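From: Ntombi Ndlovu
To: gornitness-users
Date: Aug 20, 2024
Subject: Re: [gornitness-users] Gripper won't stop closing in sim

On the Langlois group's account, one of their students wrote:
> We've got the Gekisen hand running in Gornitness with the default
> household rooms. Every so often the fingers carry on closing after
> the stop command has gone through, and the log says "stopped" quite
> happily. Has anyone else had this, or have we set something up
> wrong? We're on the June build.

Hi all,

Yes, me too, and I lost most of last week to it, so I'm glad it isn't just my desk! Same build, same hand, though I'm driving it through Ciltero and you didn't say whether you are (do say, it might matter).

I ran 300 episodes overnight and the stop was ignored in 7 of them. Not many, but the log claimed a clean stop every time, and that's the bit I don't like. If the real hand did this with somebody's fingers near it, the operator's screen would be telling them all was well.

What I've found so far is that it only happens if the stop lands while the wrist is still turning. The stop goes into the same queue as the ordinary moves, and the "stopped" line gets written when it joins the queue, before anything has been done about it. In my worst run the fingers kept going for 398 steps afterwards. I first blamed the contact settings and spent a whole day fiddling with friction, which made no difference at all (please don't repeat my day).

I've put two wrist camera views in, same room, in case you want to check that your hand and room look like mine before comparing logs.

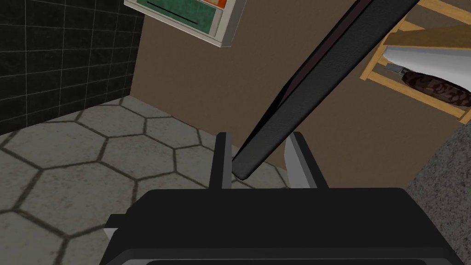
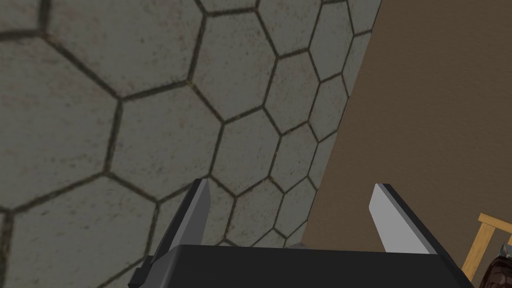

My workaround is a bit rough. I send the stop on its own channel, then read the finger positions back for a while and throw an error if they're still changing. With that in place I've done 2,293 episodes and haven't missed a stop yet, but it slows things down and I wouldn't call it a fix. I've kept it well away from the real hand too, and I'd ask anyone on the June build to do the same and rely on the physical button until this is sorted.

Could you send me your wrist speed and the last bit of the log from a bad run? And if anybody still has an older build installed, I'd love to know whether it does the same there. I wiped mine in a fit of tidying.

Cheers,
Ntombi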